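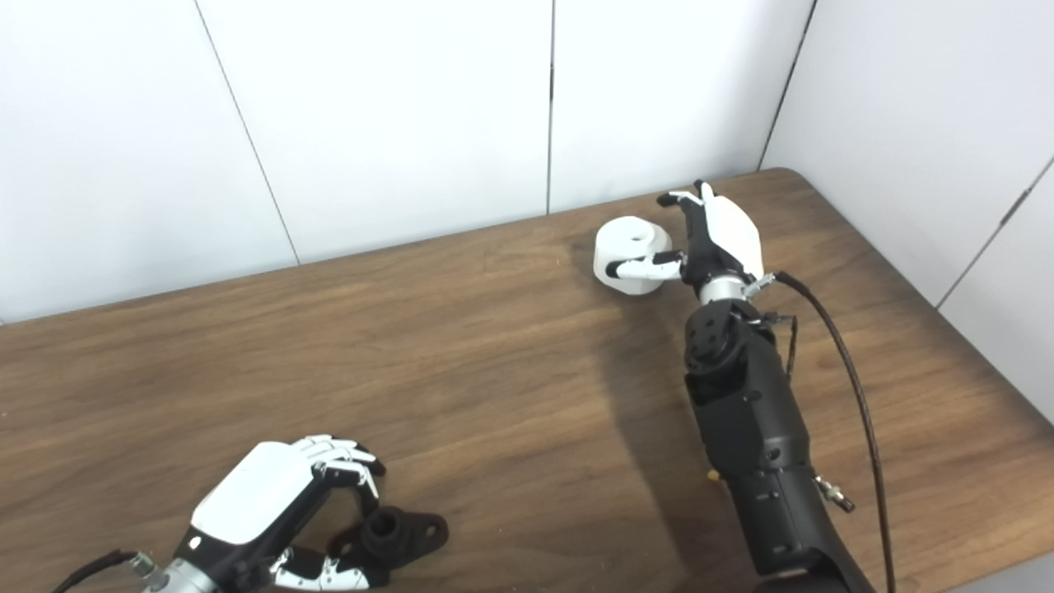
Walnut-toned top, white panels behind.

Lesville Home & Repair Board > Furniture > Refinishing
Thread: Oil or poly on a table people eat at?

saltine_dad
We're redoing the dining table this month and my household has split into two camps, one of which is me. It's a solid walnut top I bought secondhand from the Çetinkaya warehouse sale, 31 inches deep, finish worn through at the spots where elbows go. The color I'm after is a medium brown, grain showing, nothing shiny.

I want to oil it. My wife wants polyurethane. She points out that we have kids and that one of them eats spaghetti as a contact sport. What do people do?

grit_220
Wipe-on poly, satin, three coats, light sanding between. Go live your life.

pennywhistle
Oil. Poly looks fine until it doesn't, and then you're stripping the whole top on a weekend in July because of one fork.

grit_220
I've had poly on my kitchen table through two teenagers and a dog who believes he's a teenager. The forks have been at it the whole time. It has scratches. It's a table.

Kam-wah Hsueh
I refinish tables for money, so take this with however much salt you like. Either one works if you prep it. The question I'd ask is how often you're willing to think about the thing. Oil wants a fresh coat once or twice a year in a house with kids. It takes an evening and it's pleasant work, and most of my customers swear they'll do it. Then I see the table again four years later with a map of every glass that ever stood on it.

saltine_dad
I would absolutely do it once a year.

pennywhistle
I believe you.

mrs_saltine
I do not. Ask him about the gutters.

grit_220
Oh good, the opposition has an account.

saltine_dad
She made it tonight. For this.

lowbench
Has anybody mentioned hardwax oil? Middle ground. I used Mumar on a desk and it's been fine with coffee, less fine with nail polish remover, but I don't think that's a dining issue. You can patch a spot without redoing everything. Goes on thin. Thinner than you think, then wipe off more than you think.

pennywhistle
What does Mumar run now? Last I looked it was priced like perfume.

lowbench
I paid 31 bucks for the small can. Did the desk twice with some left over, so I quit complaining. I also used the Workier pads to buff it and they shed lint into everything. Old T-shirt next time.

grit_220
$31 for a small can. You can get poly, a brush, and lunch.

Kam-wah Hsueh
Hardwax is a decent call here. Two things, saltine. First, find out what's on it now. If there's old poly in the low spots, oil won't soak in there and you'll get blotches that look like a skin condition. Sand the whole top evenly, not just the elbows. Second, don't go too fine before you oil. People take it up to 400 because it feels nice and then wonder why the wood won't drink. Stop at 150 or 180, or whatever the can says.

saltine_dad
I may have already started at 400.

Kam-wah Hsueh
Then you have a very smooth table and can go back down.

mrs_saltine
He did the elbows only.

pennywhistle
Slight correction to Kam-wah, I've gone to 220 with plain tung oil for years and never had trouble. I think the 150 thing is a hardwax rule more than an oil rule.

Kam-wah Hsueh
Fair. I was talking about hardwax. With tung I'd go finer too, though I'd also be waiting weeks for it to cure, and they have to eat somewhere.

lowbench
And please don't leave the oily rags balled up in the trash. Lay them flat outside until they're stiff. I know everybody's heard it. My neighbor had heard it too, and he has a new shed.

saltine_dad
Noted on the rags. Does hardwax darken it much? I like the brown it is now.

lowbench
Wet a corner with mineral spirits. That's close to what you'll get. Walnut usually goes a shade darker and then lightens some over the years if it gets sun. Test on the underside if you're nervous.

grit_220
Or use water-based poly, which hardly changes it at all, and which I notice we're all still not talking about.

pennywhistle
On walnut? It goes gray and sad.

grit_220
Mine's maple. OK. I'll give you walnut.

saltine_dad
Update: house vote came in at hardwax. Sanding the entire top on Saturday, all of it, starting at 120. My wife has put the yearly recoat on the calendar in her own handwriting.

mrs_saltine
In pen.

grit_220
Post it when it's done. And do the underside of the edge, people always skip that and it's where the spaghetti goes.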